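Search this site Go

Taking the foam nets off fruit

Fruit that comes in foam sleeves keeps better in the bowl once it can be seen. Set out two baskets, one for wrapped fruit and one for bare. 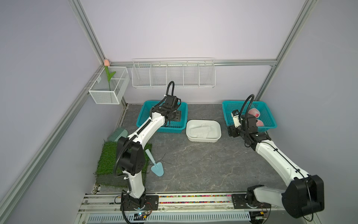
Open baskets are best, as grit drops through. Wipe them first.

1. Put a shallow tray or tub between the baskets for the nets. Hold each piece over it and ease the net off from one end. 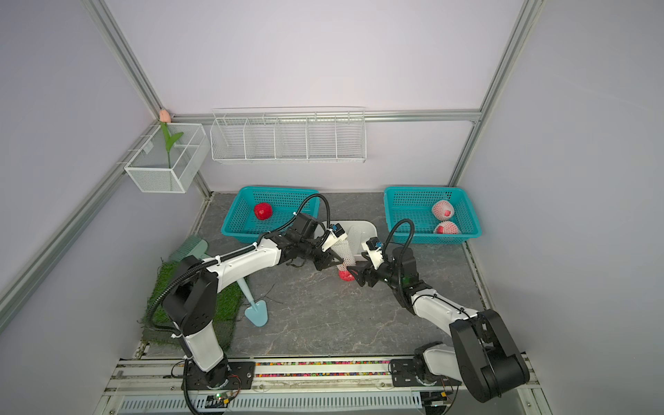
2. Put the bare fruit in the other basket, spaced apart, and check for bruises.
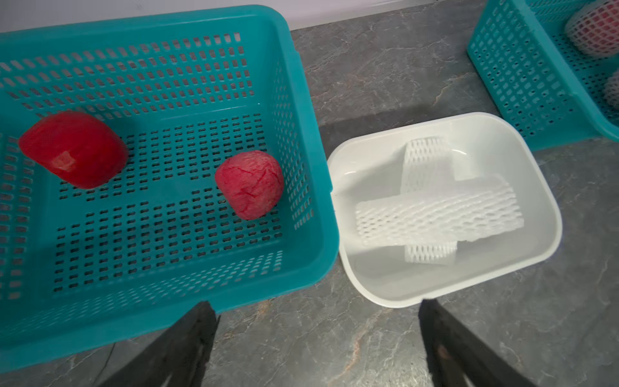 Bare fruit in the basket, nets in the tub.

3. Carry on until the first basket is done. Leave the nets in a pile. 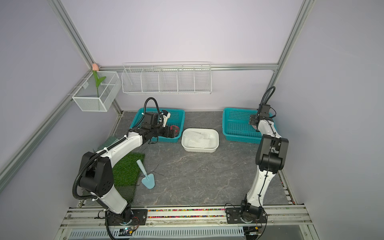 Save a few for packing glasses.

Comments

Zuweira Ametepe: I use mine on baubles.

Xolani Ntuli: Do pears bruise without them?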